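### 4.2 Reading of small print on curved surfaces

The second part of the survey was done in October in the town of Grarnonow, in two shops, Kestell and Kwok. Altogether 335 customers agreed to take part. Each of them received nine containers, one after another, and was asked to read the smallest line of text in a loud voice. The reader could turn the container freely and could bring it as near to the eyes as he or she wanted. We noted the reading distance at the moment when the first word was said.

On flat boxes the distance changed little between the readers. On round containers it changed much more, and older readers often stopped before the end of the line. We think the reason is mainly the curve. When a line of print goes around a cylinder, its first and last letters are seen from the side and become narrow. The same difficulty is known for any short text which is placed on a round metal part.
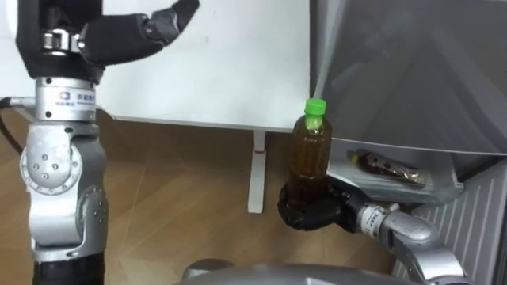 **Figure 1.** Short line of dark characters and a small blue-and-white logo on a wide silver collar.

The length of the line was more important than we expected. In the Odico set, where the text was printed in short lines one under another, most readers did not need to turn the container at all. In the other sets, the line continued to the back side, and the readers lost their place when they turned it. Some of them started again from the beginning, and we counted this as one reading with a longer time. We did not correct for the light in the shops, although Kestell is darker in the afternoon.
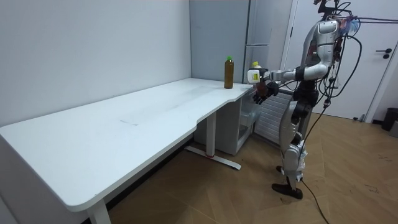 A separate question is how people find the right container before they read anything. Nearly 100 of our participants told us that at home they do not read the label, they look for the color. In their answers the cap was mentioned more often than the label, probably for the reason that it can be seen from above. When the two have the same color, as on the white bottle with yellow cap and yellow label in Figure 2, the color can be recognized from the top and also from the front. We suppose that such a pair helps finding but does not help reading, and our data cannot separate these two effects. The container list of Kwok has 3000 entries, and it does not record the color of the cap.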